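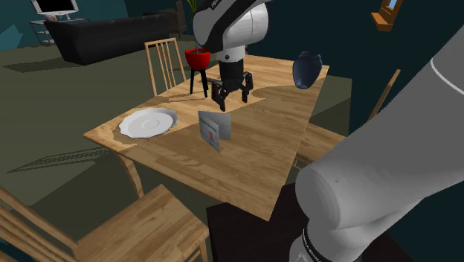 Adebayo Nwachukwu on leaving the day job to restring pianos

Filed under: Work & Life / Second Careers

Adebayo Nwachukwu was an insurance adjuster at Prellent until the October he turned 52. Now he rebuilds old upright pianos in a rented shop on Adeleke Street, usually two at a time.

"I didn't plan it," he says. "My aunt left me a piano and I couldn't get anyone to come out and look at it. One man told me to take it to the dump."

He took the action out himself over a long weekend and had trouble getting it back in. After that he signed up for evening classes in Zurnness, a 70-mile drive each way, and kept going for two winters.

Restringing is slow work. An upright has more than 200 strings, and new ones go flat for months. Nwachukwu tells customers to expect four tunings in the first year – some of them don't like hearing it.

"They think I'm selling them something," he says. "I put it in writing now."
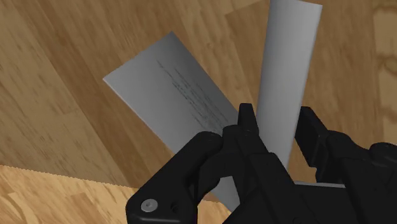

He charges by the job and quotes only after he has checked the pinblock. If the pins won't hold, he usually turns the work down. Last year he said no to 30 pianos, including one that had been in a church basement through two floods.

The money is less than he made before. His first full year brought in $2,086 after rent and parts, and his wife's salary carried them. Things are better now, he says, though he still does the books on Sunday nights and still dreads it.

His oldest customer is 86 and plays every morning before breakfast. She had him leave one chipped key the way it was.

"I asked her twice," he says. "She said her brother did it, and to leave it alone."

He is working through a waiting list that runs into the fall. His aunt's piano is at the back of the shop, still missing its lower panel.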